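Three-sided bench surround: gap at the back edge and a worn front panel
2024-12-14, posted by Pantelis Chrysikopoulos

pantelis_c
I look after a bench with a pale top and grey walls on three sides, front open. The long dimension is 1485 mm. Two items need attention before I repaint the walls. The joint between top and back wall is not continuous, and small screws get into it. The front part of the top is also greyer than the rest and scuffed. The wall corners are plain seams and I would like to leave them as they are. 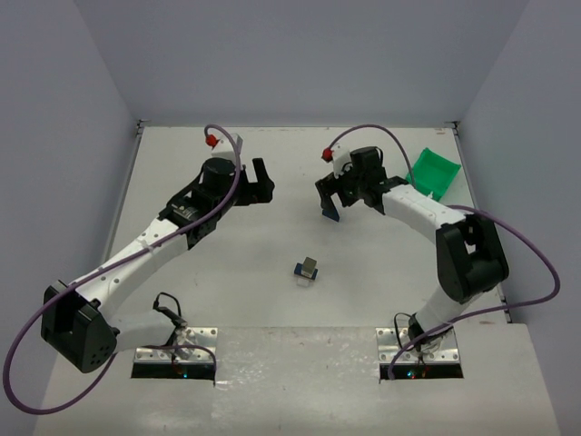 What should be used to fill a joint between a worktop and a painted wall?
A flexible, paintable acrylic sealant, applied after the surfaces have been degreased and before the final coat of paint.

I have half a tub of Fedico filler left over from October and would prefer to use it up.

Re: Gap at the back edge
orach_bench
Not the filler. It sets hard, and a top and a wall will not move together. The first time somebody leans on the front edge you get a hairline crack along the whole length. How wide is the gap at its worst?

Re: Gap at the back edge
pantelis_c
Up to 4 mm. It narrows to the left. I ran a feeler gauge along it and stopped where the thinnest leaf would not go in.

Re: Gap at the back edge
dovetail_ann
I disagree with orach_bench about sealing it at all. If the top ever has to come out, sealant turns a short job into an afternoon with a scraper. A loose cover strip does the same work. Antoniadis sell a flat one in 2550 mm lengths, so one piece covers your back edge with enough left over for a trial cut.

Re: Gap at the back edge
orach_bench
A cover strip leaves a step, and dust collects against it. I would accept that on a bench top that gets lifted out often. Does this one?

Re: Gap at the back edge
pantelis_c
Twice since it was put in. There are already metal strips along that edge, with the thin gaps beside them, and a narrow dark rail down each side. Anything I add at the back has to finish short of the rails.

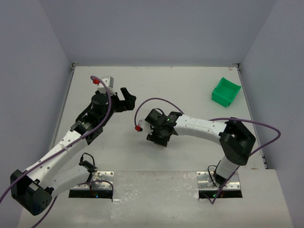 Re: Front panel
dovetail_ann
Regarding the scuffing: try a melamine sponge and plain water on a small area first. If the grey comes away it is transferred dirt. If it stays, the surface is worn and cleaning will only polish it.

Re: Front panel
orach_bench
Agreed on the test, but keep the pressure light. I took the sheen off a Fistareo top that way and the patch still shows in side light — no repair for it short of doing the whole panel.

Re: Front panel
pantelis_c
Understood. I will test 9 cm at the corner. For the back edge I am going with the cover strip, unfixed, and the filler can stay in its tub. Walls will be done in the same grey, matt.

Re: Front panel
orach_bench
Matt marks easily. I would use eggshell on the side walls at least.

Contact the moderators | Copyright Orach Bench Forum | Back to top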